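Finger pads on hand-held gripper lift at the corner after one week

Roteck Help Board > Grippers and tools > Care and repair

Starklow
We have several hand-held grippers with two fingers in a V shape. Each finger has a black mesh pad on the inner face. I replaced the pads of one gripper in May and after 6 days the lower corner was already coming up. I cleaned the finger with dish soap, let it dry overnight and pressed the new pad with my thumb. We close the gripper maybe 400 times in a day. Is my glue too weak, or do I prepare the surface in a wrong way?

The pads and fingers are of this type. The other grippers we use have a marker cube on top, with the small camera under it, so I do not want to put anything hot near them. 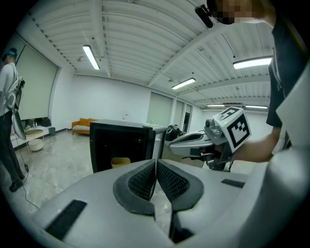 Cirken
Dish soap leaves a film, that is your problem I think. Wipe with alcohol two times, with a new cloth the second time. Then do not touch the surface any more. Also press longer. I put a small clamp with a piece of rubber for 50 minutes and leave the gripper until the next morning before I use it.

Cut the corners of the pad round before you glue it. A sharp corner catches on everything.

Lobo
same here, I just use double sided tape and change it every Saturday. Not nice but works

Starklow
Thank you both. I did the alcohol and the round corners on one finger and left the other finger as before, to compare. The clamp slipped on the thick part of the finger, so I held it with a rubber band. I will write again when one of them comes loose.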